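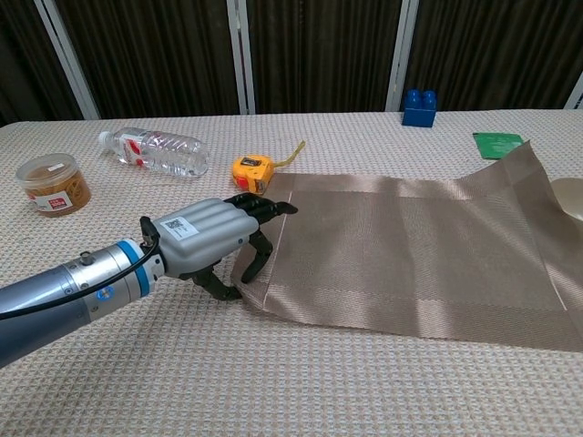 Fadska table linen began with a plain wish for a cloth you could put on the table on a Tuesday and not worry over. We had drawers full of good tablecloths at home, the kind that come out for holidays and go straight back in their tissue, and meanwhile we were eating off bare tabletops and wiping up crumbs with our sleeves. So we went looking for a weave that could take soup, homework, candle drips and elbows. The color we keep coming back to is a taupe brown, and a big rectangle of woven fabric in that shade, laid out flat on a table, still seems to us the most restful thing you can do for a dining room. It goes with white plates, it goes with blue plates, and it goes with the mismatched ones from your aunt (ours certainly does!).

The Fadska Everyday Cloth

The Everyday Cloth is a linen and cotton blend, woven for us by Ruteck in Pralavville, where Tincuța Pop has been running the looms since well before we knocked on her door. She talked us out of our first idea, a very fine linen that looked lovely and creased if you so much as glanced at it. The blend she sent back was heavier and a little nubbly, with a soft hand right from the start, and when we put it on the kitchen table it just dropped into place and stayed there. We have been washing that same first sample ever since. It has faded a touch along the fold lines and otherwise it looks like itself, maybe a bit friendlier.

You will notice small thick spots in the yarn here and there. Those are slubs, and they belong to the linen. Some pieces have more and some have fewer, and if you order two cloths together we try to pick a pair that look like sisters.

Sizes

Small: seats two to four, good for a café table or a kitchen corner
Medium: seats six
Large: seats eight to ten, and very nice folded double over a shorter table
By the yard: cut to order, raw ends, for people who sew

The most common question we get is how far a cloth should hang down, and the answer depends on how you live. For everyday meals, a hand's width over the edge is plenty, and nobody's knees get tangled. For a dressed-up table, go to just above the chair seats. If you have toddlers or a cat with opinions, stay on the short side. Measure your table the long way and the short way, add twice the drop you want to each number, and pick the size nearest to that. When you land between two sizes, we lean toward the bigger one, but do write to us if you're stuck. Manee Chantharasri answers the mail and she is very patient with tape measures, drawings on napkins, and tables of unusual shape.

Hems and corners

Every finished cloth has a double-turned hem with mitered corners, stitched in thread to match. We tried a machine overlock for a while to keep the price down and we were sorry about it, so we went back. The corners are the part that gets tugged the most, by children and by washing machines alike, and a proper miter holds up year after year. The hemming is done at our own shop by Florante Enriquez and Emanuel Vasiliu, who also take repairs. If a hem of ours ever lets go, mail it back and they'll sew it up again. You pay the postage coming, and we pay it going home.

Washing and drying

Wash it warm with whatever soap you normally use. Skip the bleach, and go easy on fabric softener, which coats the fibers and makes the cloth worse at soaking up spills. Tumble dry on low and pull it out while there's still some damp in it, then smooth it flat on the table with your hands and let it finish drying there. That's all the ironing most of us ever do. If you love a crisp cloth, iron it damp on the back side with plenty of steam, and hang it over a door until you need it.

Expect a little shrinking in the first wash or two. The finished cloths are cut with that in mind. Yardage isn't, so please wash it before you cut.

Stains

Red wine: blot, then pour on cold soda water and blot again. Leave the salt in the cupboard.
Candle wax: let it go hard, lift off what you can with a butter knife, then lay a paper bag over the spot and press with a warm iron.
Butter and oil: a drop of dish soap rubbed in with your finger, left to sit through dessert.
Turmeric: soap and cold water, then a sunny afternoon outdoors. It may take several sunny afternoons.
Ballpoint pen: rubbing alcohol on a cotton ball, with an old towel underneath.

Tudor Enache, who photographs our catalog and eats lunch with us more often than not, spilled a whole bowl of beet soup on the taupe brown one in January. We've used that cloth at the shop table ever since and you'd have to know where to look.

Colors

Taupe brown, oat, slate and brick. The taupe brown is always in stock. Oat and slate are woven twice a year and brick once, so they do run out, and the waiting list is worth joining if you have your heart set on one. Screens are poor judges of brown, so we're happy to mail swatches. They're free, up to four per household, and they make fine coasters afterward.

Prices and ordering

Small: $38
Medium: $98
Large: $167
By the yard: $24
Set of four matching napkins: $38

Cloths in stock ship within three working days, folded around a cardboard tube so they don't arrive with a deep crease down the middle. Yardage takes a few days longer. Unwashed cloths can come back any time in the first month for a full refund or a swap. Cut yardage can't be returned, sorry to say, so order a swatch first.

If you're passing through, the shop is at 653 Beyene Street, with the green door propped open in good weather. Bring your table measurements and stay for coffee.

Prices last updated 5/8/26.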